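Subject: Re: [harbor-list] Winter berth at Flaselley and the shore power question

Hello all,

Thank you for the answers to my first message, and also to those who wrote to me off the list. I was away from the boat and could not reply before now. I try to answer everything in one message so the list does not fill up.

First I put back the part of the earlier message that I reply to:

> We stayed two winters at Flaselley on the inner pontoon and I would
> not do it again with a boat over 12 meters. The fingers are short and
> the swell comes in when the wind is from the southwest. Shore power
> was always in the price when we were there. Did they change this? Also
> I think you should ask Porkik, they take winter boats now and the
> travel lift is next to the basin. Their office answers the phone only
> in the morning.
>
> About your online booking, was it the Solutach page? We had a booking
> there which the harbor office did not know anything about. We had
> printed the mail, so it was solved, but it took all of the afternoon.

Yes, they changed it. Shore power at Flaselley is now metered from October, and you pay for what you use plus a fixed amount per month for the connection. The price for the berth itself is 845 for the whole winter for our length, paid in advance, and this is the same as last year. So the berth is not more expensive on paper, but for people who live on board and heat with electricity it will be a very different winter. We heat with diesel and only use the shore power for the battery charger, the lights and a small dehumidifier, so for us the difference is small.

Our boat is 11.4 on deck, but with the bow platform and the windvane we come very near to 12. I asked the harbor office which number they use, and they said the length in the ship papers. Please get this in writing if you have a similar case. In other harbors I have seen a man walk down the pontoon with a tape.

About the swell: I believe you. I was on the inner pontoon only in summer, and then it was quiet. The office offered me the berth behind the fuel dock, number 2 from the shore, which should be better protected. It has a longer finger on the port side and a pile on the other side. Does anyone know the depth there at low water springs? The office says it is enough for us, but they could not give me a figure, and we draw more than most boats of our size. I can take some mud under the keel, but I do not like to sit on it every day for five months.

I did call Porkik. They are friendly, and they have space on land but not in the water. For us this does not work because we want to stay on board until the middle of the winter at least, and they do not allow sleeping on board on the hard. If you only want to leave the boat there, it looks like a good place to me. The lift takes 2000 kilos less than the one at Sithole, I was told, but it is still more than enough for our boat.

Then the booking. Yes, it was the Solutach page. I also had the problem that the harbor office could not see it at first. They found it later under the name of the boat and not under my name. So my advice is to write the boat name exactly as in the papers, with the same spaces, and to keep the confirmation mail on your phone. If you change the dates on the page, the old booking stays visible for some time and it looks like you have two. I paid only once, I checked this with my bank.

Someone asked me what we do with the galley things in winter. We take out everything from the drawers and put it in mesh baskets, so the air can go around, and the baskets go on the shelf behind the companionway. Before this we had black spots on the wooden handles every spring. I wipe the handles with a little food oil first - not olive oil, it becomes sticky. The drawers stay open with a piece of cork in the gap.

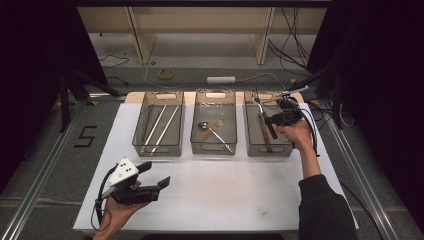 Mesh baskets with the ladle and other long utensils.

For the locker under the sink I have no good solution yet. We tried the salt boxes from the supermarket, and they fill with water very fast, and then one fell over when a fishing boat came past. If somebody has a small dehumidifier that can drain directly into the sink without a pump, I would like to know the model and how loud it is at night.

One more thing about Sithole, because it was mentioned in the other thread. The visitor pontoon will be closed for work from October and they do not know for how long. The water tap at the end of the pier is also closed. The toilets are open, but you need a new code, and you can only get it when the office is open. If you plan to stop there on the way south, arrive early or go on to the anchorage behind the point - the holding is good in the northern half, and in the southern half there is weed.

I will go to Flaselley with the hand lead line before we move the boat, and I will write the depths here if nobody has them already. If you have been in that berth with a draft over 2 meters, please tell me, also if it went badly.

Thank you again and fair winds to all who are still sailing.

The crew of a blue ketch, still on the summer mooring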